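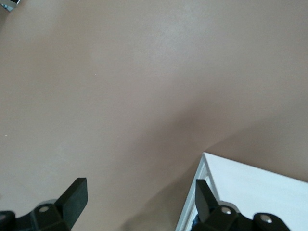
Home Surfaces Care Samples Contact

Search this site Enter keyword Go

Matte tabletops: frequently asked questions

Does the Stistby finish need sealing?
No. The finish is cured before it leaves Pemville. Wax and oil leave a film that shows as a glossy patch and has to be stripped.

What do I clean it with?
A damp microfiber cloth and a drop of dish soap. Wipe dry. Do not use melamine sponges — they polish the surface, and the polished spot is permanent.

Why does the color change across the table?
Matte tan and mauve tones shift with the angle of the light. A soft shadow can make one area look browner than the next. Check the top under even light before reporting a color fault.

How hot is too hot?
The limit is 80 degrees Celsius at the surface. Use a trivet for anything straight from the stove or oven.

Can scratches be repaired?
Light scuffs, yes. Rub with the gray pad from the Erdem care kit for 5 minutes, following the length of the table. Scratches you can catch with a fingernail need a refinish.

What is the difference between Stistby and Bakia?
Bakia has a coarser texture and hides fingerprints better. Stistby is easier to write on. Both are 18 mm thick.

Can I order a sample?
Yes. The sample set has 31 colors. Samples are cut from production sheets, so mottling varies from piece to piece.

How long is a refinish?
Almost 5 weeks at present. Orders placed in September may take longer.

Who handles warranty claims?
Veronica Roman, Pemville office. Include the order number and the batch code from the underside of the top.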